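Grotgate Water Users Group
Minutes, April 30, 2026

1. Minutes of the last meeting approved without changes.

2. Meter replacement. The contractor, Edetti, has fitted 227 of 1,772 meters. Rommont Road is finished except for 8 addresses with no access - second notices go out in May.

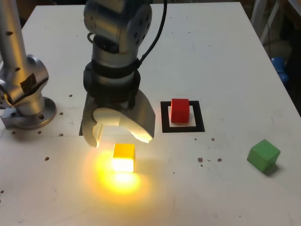

3. Pressure complaints. Readings at the Mnguni Street valve were within limits. Logging to continue for another billing cycle.

4. Billing. 119 accounts remain on estimated reads. Office to correct these before the next run.

Meeting closed. Next meeting in May, date to be posted.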